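Search this encyclopedia
Go

Marble countertop

A marble countertop is a kitchen or bathroom work surface cut from marble, a rock formed when limestone is changed by heat and pressure. It is sold as a lasting luxury, a claim that deserves more doubt than it usually gets.

Composition and wear

Marble is mostly calcite, a fairly soft mineral that reacts with acid. Lemon juice, vinegar and wine leave dull marks known as etching. Sealers are often described as a cure, but they slow staining and do little against etching, a point sales brochures tend to skip. Honed finishes hide the marks better than polished ones.

Claims about baking

Marble is widely said to be "naturally cold" and so ideal for pastry. A slab left in a room is at room temperature. It feels cool because it draws heat from the hand quickly — a real effect, though a modest one once the dough has been sitting for a while.

Trade names

Names are a weak guide to origin. In the Jalimdale trade, stone sold as "Kalura White" has come from at least 2 quarries, and the dealer Yadav listed 20 varieties that the surveyor Halina Stępień judged to be hard to tell apart by eye. Wenceslao Herrera disputed her method, not her conclusion. Prices in the same list ran from 270 to 400 per square meter, with no stated reason for the gap.

Veining

Veins come from clay, iron oxides and other impurities in the original limestone. Heavy veining is sometimes promoted as a sign of quality. It is a matter of taste, and some veins mark weaker planes in the stone.

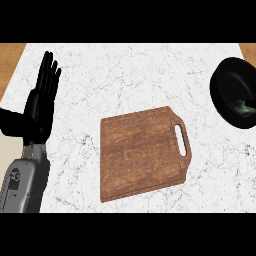 White marble countertop with gray and dark veining (computer rendering).

Imitations

Printed quartz and porcelain copy the look with growing success. The maker Weseo claims its panels "cannot be told from marble"; no independent test has been cited.

Categories: Building stone | Kitchen surfaces | Articles needing more sources

Shares 20 · Comments 2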